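Welholm PR Workshop Moves to May and Opens More Seats

12/22/24

The communications agency Flinero has announced that its one-day workshop on measuring public relations will take place in Welholm in May. It is the second time the agency organizes the event. The first edition was held in a small meeting room in Ustier and had 100 seats, which were all taken before the registration was officially closed. For the new edition there will be 179 seats.

The workshop is meant for people who do PR work inside small and middle-sized companies, mostly in travel and hospitality. Many of them work alone or with one colleague, and they must explain to their management every quarter what the PR budget has brought. According to Flinero, this was the subject that participants in Ustier asked for most often in the feedback forms. They wanted less theory about brand image and more time with real reports.

For this reason the program has been changed. The morning has four sessions, each of them built on one campaign from the start to the final report. One of the campaigns comes from Bortolotti, a family company that rents out lake houses and guest rooms. Last year Bortolotti stopped counting press clippings and began to compare each published article with the number of direct booking requests in the following two weeks. The company will present its numbers, also those from the months when the coverage was good and the requests did not grow.

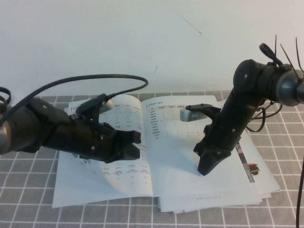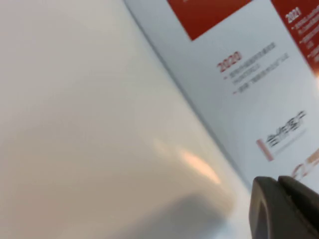

Why does the workshop not teach how to calculate advertising value?

Flinero says that advertising value, meaning the price a company would pay for the same space as an advertisement, does not show if a reader did anything after reading. The organizers prefer to use the time for measures that a small team can collect by itself, such as booking requests, calls, newsletter sign-ups and visits to a certain page. Participants who are still asked for advertising value by their management can bring this question to the afternoon round table.

The afternoon is reserved for work in groups. Participants are invited to bring one report of their own, with the confidential numbers removed, and to rewrite its first page together with the group. In Ustier this part lasted only one hour and many groups did not finish, so in Welholm it will take the whole afternoon with one coffee break.

Flinero has also sent a short survey to the readers of its newsletter and received 971 answers. The results will be given to participants in printed form on the day of the workshop, and a shorter version will later be published for everybody. The agency did not want to share any results before May.

Registration opens in the second week of January. Companies can send up to two people, and a waiting list will be kept if the seats are filled. The exact day and the address in Welholm will be confirmed when registration opens. The sessions are held in English.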